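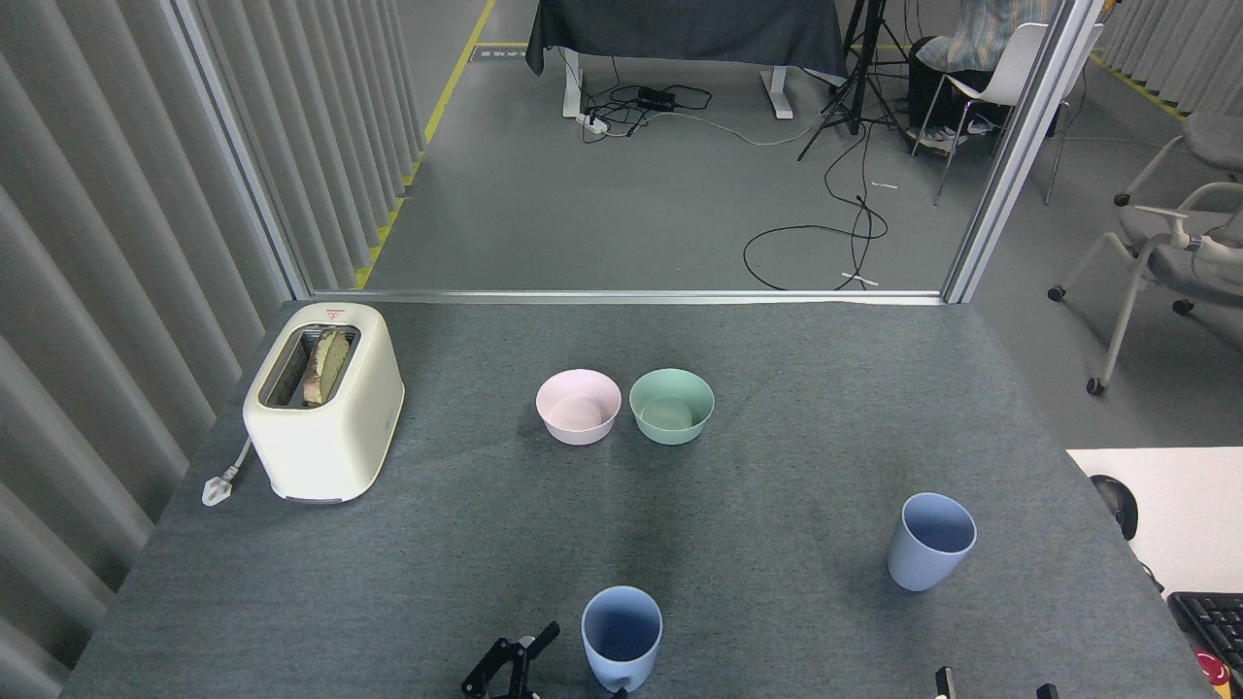 Eleni Halilović
Moderator, Small Kitchens board

Thread: felt under the toaster, yes or no

Right, breakfast table. Finally got the grey felt down and the basics on it. Toaster on the left, pink bowl and green bowl in the middle, the two blue cups wherever they end up. Mouse and keyboard stay on the white desk next door, which I'm hoping keeps the crumbs out of them. Two questions

1. does felt under a toaster bother anyone
2. bowls side by side or stacked? Side by side looks nicer, takes up more room

Toaster is the Gimero by the way, had it since June. No complaints so far apart from the short flex.

--

crumbdrawer
Felt would drive me mad. Every crumb goes in and stays in. We had it on a sideboard for 14 months, hoovered it twice a week, still gritty. Put a tray under it at least

--

Mirjana Grgić
Disagree with crumbdrawer, sorry. Felt is quiet and nothing slides. I've had the same sort of thing from Spahić on my little table for ages and a hand brush does it. Crumb tray gets emptied over the sink, not over the table!! that's where people go wrong

Side by side for the bowls. Stacked ones always stick together and you end up pulling both out

--

pip_in_the_attic
stack them. its two bowls

--

crumbdrawer
Hand brush just pushes it about. And what happens when someone knocks a cup of tea over. Wipe-clean or nothing

--

Eleni Halilović
Fair point on the tea. They're plastic bowls so no worry about those breaking but yes a spill would be a pain. Will think about a tray - does Prallex still do the shallow ones?

Anyway, more toast
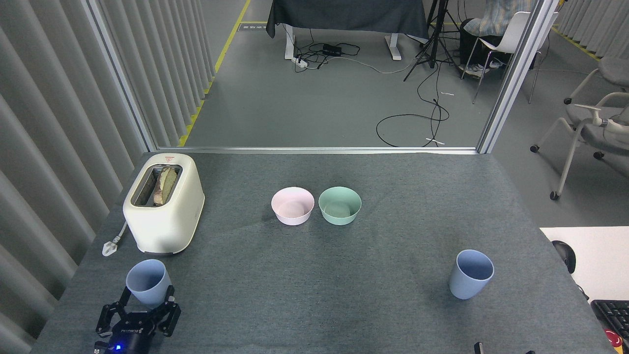
Two slices up, bowls side by side.

Not moving the bowls, I've decided. Easy enough to reach and I like the colours next to each other. Still not sure about the cups, there's a lot of bare grey on the right and I keep wanting to put something there. Jam? Butter dish?

--

Mirjana Grgić
Butter dish. Jam is sticky, then crumbdrawer really will have a point

Toast looks about right to me, golden with a dark crust. Mine comes out pale on one side whatever I do

--

pip_in_the_attic
too dark for me round the edges. what number have you got it on

--

Eleni Halilović
2 and a bit. Goes up in halves. Anything over 3 and it's charcoal

--

oldgasring
Prallex do still do the tray, yes. Mine's 20 inches long, would take the toaster and both cups easily. Punmont had them cheaper last time I looked but the edge is higher, awkward for wiping

Would also unplug the toaster between goes and keep the flex on the same side as the socket. Not across the front where you're reaching for bowls

--

Eleni Halilović
Flex comes out on the left, well out of the way of the bowls. Thanks for the tray thing, will measure up tonight

--

crumbdrawer
Tray, good. Still say get rid of the felt

--

Mirjana Grgić
Keep the felt

--

pip_in_the_attic
stack the bowls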